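**Trillemden, November 7, 2020**

The airport shuttle and wedding car company Fimberg will move to a new garage on the north side of Trillemden, and from there it will run a shared van to the airport for the first time. Until now the company took only private bookings.

The van has 2 morning departures and one in the evening. A seat costs $39 one way, or $45 if the passenger wishes to be picked up at the door and not at the stop beside the old post office. Children who sit on an adult's lap travel free, but the parents must tell the office about it when they book.
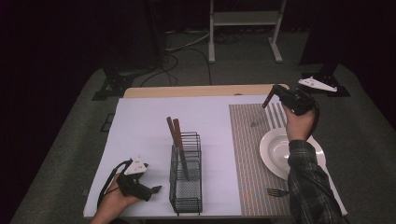
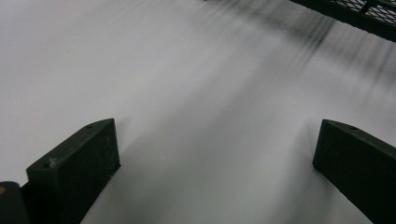

Edmund Pawłowska started Fimberg with a single white sedan, which he drove himself, mostly to weddings. He said in an interview by telephone that this year was very hard for the wedding side of the company. Many couples changed their date, and several have changed it again.

"In August we had a few small weddings, and I was glad for each one," he said. "But a driver cannot live from a few Saturdays. The people still need to go to the airport, for work or for family, and they were asking us for a cheaper way."

The company had 41 wedding bookings for the season. More than half of them are now moved to next year. Fimberg keeps the deposits for the new date and does not charge a fee for the change, provided that the couple gives notice in writing. If the couple cancels completely, the deposit is returned after the office has checked the contract.

Petro Prokopenko will be the dispatcher for the airport van. He worked before with Pawlak, the coach operator, where he made the timetables. According to him, the difficult part is the return journey, when a flight is late and other passengers are already sitting in the van. The driver will wait for a reasonable time, and after this the passenger is put on the next departure without paying again.

Booking is possible by telephone or through Stitance, the same reservation program which the company already uses for its limousines. Passengers receive a message in the evening before travel with the name of the driver and the colour of the van. Masks are required on board and the seat beside each passenger stays empty, except for people of the same household.

Not all the neighbours of the new garage are happy. Dineo Ndlovu lives across the street and is worried about engines early in the morning. She has asked the town if the vehicles could leave by the rear lane, which comes out near the grain store. Mr. Pawłowska said he has no objection, but the lane must first be cleared and it is too narrow for the longest limousine.

Naa Adjei, who manages the wedding bookings, said the limousines stay in service and the prices for next year are the same as before. Couples who would like to see the cars can visit by appointment at the old address until the move is finished. The telephone number does not change.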